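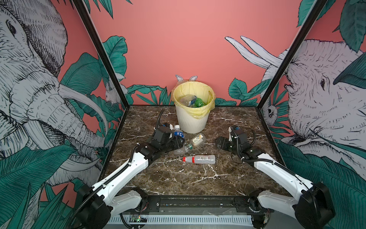 Sodium intake is hard to measure in people who live at home and choose their own meals. Most adults do not know how much salt they eat, and much of it is already in the food when they buy it. Diet recalls depend on memory, while 24-hour urine collection is more exact but asks a great deal of older adults. Our study therefore added a third source: the packages that participants would otherwise have thrown away. Plastic food and drink packaging is usually discarded within minutes of use, and it ends up in an ordinary bin with a bag in it, such as the white ribbed wastebasket with a yellow liner in Figure 1, where a clear container that still has its label lies beside a green bottle. A label that is still attached to a package can be matched to a product and its sodium content. A package without one often cannot, and this difference shaped the collection rules set out below.

3.1 Participants and setting

The study was carried out in Varkau among adults with high blood pressure who were under regular care at the Öztürkmen Clinic. Enrollment opened on Jul 16, 2018 and the last home visit took place in December of the same year. Patients were eligible if they were 50 or older, prepared or ate at least one meal a day at home, and had been taking the same blood pressure medicine at the same dose for three months or longer. Patients with advanced kidney disease, those on a diet ordered by a hospital team, and those who received all of their meals from a delivery service were not eligible.

In total, 118 patients gave written consent and completed the first visit. Where two members of one household were eligible, only the first to enroll was included, so that each set of packages could be assigned to a single participant. Spouses and other household members were told about the study and were asked for their agreement before any packages were collected from the home.

3.2 Package collection

Each participant took part for four weeks. During that time, participants were asked to set aside the packaging of every food or drink they had eaten themselves, in whole or in part. The study supplied bags and a printed sheet to be kept near the kitchen bin. Participants were asked to leave labels in place, to rinse containers that had held meat, fish or dairy products, and to write on the sheet whether the contents had been shared. Fresh fruit and vegetables sold loose were recorded on the same sheet by name only.

Field staff collected the bags once a week. At the study office, each package was laid out on a table, read and entered into the Numodari food register by one staff member, then checked by a second. The entry included the product name, the net weight, the sodium content per serving and the share of the package that the participant reported eating. When the sodium content was printed as salt, it was converted to sodium before entry. Packages were sent for recycling once both entries agreed.

Three kinds of packages caused most of the difficulty. The first were store-made foods sold in plain containers, such as salads and cooked meats, for which no nutrition label was required. For these, staff used the mean value of similar products in the register. The second were large packages used over many days, including bread, cheese and bottled sauces. Their sodium content was spread evenly over the days between opening and disposal, as written on the sheet by the participant. The third were packages whose labels had been torn or soaked off. These were entered as "unknown" and were left out of the main analysis, although a second analysis was run in which each was given the middle value for its food group.

Table salt was handled apart from all other foods. Each home was given a sealed shaker, weighed on the day of delivery and again at each weekly visit. Participants who used salt from another source, for example in cooking water, were asked to note the number of teaspoons. We recognize that some of the salt in cooking water is poured away and is never eaten, and the amounts given for home cooking are likely to be too high for this reason.

3.3 Blood pressure readings

Blood pressure was measured at home with the Grimeo upper-arm monitor. Staff fitted the cuff at the first visit, chose the cuff size by arm measurement and watched the participant take two readings alone. Participants were then asked to take two readings each morning before breakfast and before taking any medicine, and two each evening before bed. They were to sit for five minutes first, with the back supported, both feet on the floor and the arm resting at the level of the heart. Coffee, smoking and exercise were to be avoided in the half hour before a reading.

All readings were stored by the monitor and copied by staff at the weekly visit. The first day of readings was dropped for every participant, as early values in home monitoring tend to run high. The mean of the remaining readings in each week was used as the weekly value. A week was counted as complete if it held readings from at least five mornings and five evenings.

Any participant with a reading that called for prompt medical attention was referred to the clinic under a written safety plan. The plan was prepared by Bláthnaid Nic Aodha, who served as clinical lead, and was approved before enrollment opened. Changes in medicine made by the treating physician during the study were recorded with the date of the change. Participants whose medicine was changed remained in the study, but only the weeks before the change were used in the main analysis.

3.4 Comparison with diet recall

Participants completed a diet recall by telephone once in each of the four weeks, on days they were not told in advance. The interviewer asked about all food and drink taken on the previous day and did not have access to the package records. Weekend days were included in the schedule for every participant -- eating patterns on these days often differ from those of the working week, and they are easily missed when interviews are arranged for the convenience of office staff.

For each day covered by a recall, sodium intake was calculated twice, once from the recall and once from the packages, sheets and salt shaker. A difference of 300 mg or more between the two was marked for review. The reviewer looked first for simple errors of entry, such as a wrong net weight or a product assigned to the wrong household. If none was found, both values were kept as they stood. Participants were not asked to explain the difference, as we did not wish to influence the recalls that followed.

3.5 Statistical analysis

The main question was whether weekly sodium intake, as measured from packages, was related to weekly home blood pressure in the same person. We used a mixed model with weekly systolic pressure as the outcome and weekly sodium intake as the main predictor. Age, sex, body weight, outdoor temperature and number of medicines were entered as further terms. A separate term for each participant allowed for lasting differences between people. The same model was then run with diastolic pressure as the outcome.

Agreement between the package method and the recall was examined by plotting the difference between the two values against their mean. We did not treat either method as a reference standard. Both miss restaurant meals to some degree, the package method more so, and participants were asked to list on the sheet any meal eaten away from home. Days with two or more such meals were excluded from the agreement analysis.

3.6 Limits of the method

The package method places a burden on the household, and people who agree to keep their packaging for a month may differ from those who decline. They may also change what they buy once they know that it will be seen. We tried to lessen this effect by giving no dietary advice and no results during the study period. Participants received a written summary of their sodium intake and blood pressure after their last visit and were invited to discuss it with their usual physician.

Shared food remains the weakest point. The share eaten by each person was reported by the participant and could not be checked. Errors of this kind are likely to be larger in homes with children, where portions vary from day to day, and smaller in homes of one person. For this reason, results are given in Section 4 both for the full group and for participants living alone.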